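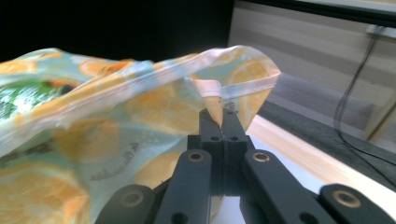
I have been making marmalade every winter since my aunt left me her big dented pot, and in all that time I have owned exactly one good tool for the job, which was a paring knife. Everything else was make-do. I strained through an old pillowcase, I guessed at the setting point by squinting at a cold saucer, and I sliced the peel by hand at the kitchen table with the radio on until my thumb went numb. So when my neighbor Nicanor Fuentealba told me he'd bought himself a Dremex peel slicer and was never going back, I laughed at him a bit, and then I went home and ordered one.

The one I have is the Dremex Odau, the larger of the two hand-cranked models. There is a smaller one called the Jara, and I'll get to that. I paid full price for mine, and I've now put it through a whole citrus season, so I feel I can say something useful.

It comes in a plain box, already put together except for the crank handle and the clamp. The handle goes on with a wing nut. The clamp took me longer because I had it upside down, and the instruction sheet is one of those with tiny drawings and no words (my glasses were upstairs, too, so some of that is my own fault). Once it's on the counter it stays put. My countertop has a rounded front edge and I've had trouble with clamp-on pasta machines walking sideways on me, but this one has a wide rubber foot and I never had to stop and retighten it.

How it works is simple enough. You halve your oranges, juice them, pull out the membranes if you're the sort who does that, and press the empty halves into the feed tube, nested inside each other like bowls. Then you put the pusher on top and turn the crank. The peel comes out underneath in strips. There are two blade plates, fine and coarse, and they swap over with a quarter turn.

The coarse plate is wonderful. I'll say that plainly. My first batch was Sevilles, bought from the co-op the one week they had them, and the strips came out chunky and even with clean edges, just as I'd want for a dark, old-fashioned sort of marmalade. I did the entire batch in the time it takes to listen to one side of a record, and I used to set aside an evening for it. My wrists felt fine the next morning. Anyone who has cut peel for a few dozen jars will know why I mention it.

The fine plate I'm less sure about. On firm, thick-skinned fruit it does a lovely job – long, thin shreds that go almost clear when they cook. On thin-skinned fruit it tends to mash. I tried it with clementines and got something closer to wet confetti, and with limes it was worse. A friend suggested chilling the peel first, and that helped a good deal. An hour in the freezer on a tray, spread out so the halves don't stick, and the shreds came out respectable if not beautiful. Lemons are somewhere in between. If your lemons are the big knobbly kind you'll be happy, and if they're the smooth, shiny little ones from the supermarket I'd stay with the coarse plate or the knife.

Grapefruit needs to be quartered. The feed tube isn't wide enough for a half, whatever the drawing on the box suggests, and I cracked a nice pink one to pieces trying.

Now, cleaning. I was dreading this, because my mother had a meat grinder that nobody ever wanted to wash, and I expected the same sort of misery. It's better than that. The plates and the pusher lift out and go in the dishwasher. The body has to be done by hand, and there's a ledge just inside the tube where pith collects and dries like plaster if you leave it. Don't leave it. A bottle brush and hot water right away does the trick, and if you forget, as I did after my second batch when my sister called, you'll be in there with a toothpick.

Use the pusher, please. The blades are very sharp, and they've stayed sharp all season, and I have the small scar to prove that I once thought I could get the last bit of peel through with a finger.

A few words about the Jara, the smaller model, since Nicanor let me borrow his for an afternoon. It has the same blades in a narrower body and it sits on a suction base. It's a neat little thing and easier to put away in a drawer. But the suction base wants a perfectly smooth surface, and my counter has a grain to it, so it let go whenever I got any speed up. If you make three or four jars a year and have a glassy counter, save your money and get the Jara. If you make marmalade to give away at Christmas, as I do, you'll want the Odau and its clamp.

While I'm at it, I also bought the Primine straining bag that the shop recommends alongside. It's sold for holding the pips and pith while they simmer, so you can lift out the whole lot at the end and squeeze the pectin back into the pot. I like it more than I expected to. The drawstring is long enough to tie to the pot handle, and it rinses clean without holding on to the smell. The seams are on the inside, though, and seeds get caught in them, so turn it inside out before you wash it. My pillowcase has gone back to being a rag.

For those who like to know my recipe, it's the ordinary one: a pound of fruit to two pounds of sugar, peel soaked overnight, cooked until it squashes easily between your fingers before any sugar goes near it. With the coarse Odau strips I found I needed to simmer a little longer than I do with my own hand-cut peel, I suppose because mine always had so many thin bits mixed in. Test a piece before you add the sugar. Peel that goes in tough stays tough.

My complaints, then, are the fine plate on soft fruit, the ledge inside the tube, and the instruction sheet. I'd also have liked a cover or a pouch for the spare plate, which currently lives wrapped in a dish towel at the back of the drawer with a note taped to it so my husband doesn't go rummaging.

I'd buy it again, and I've already told my sister she can borrow it in May for her candied lemon peel, provided she washes it the same day.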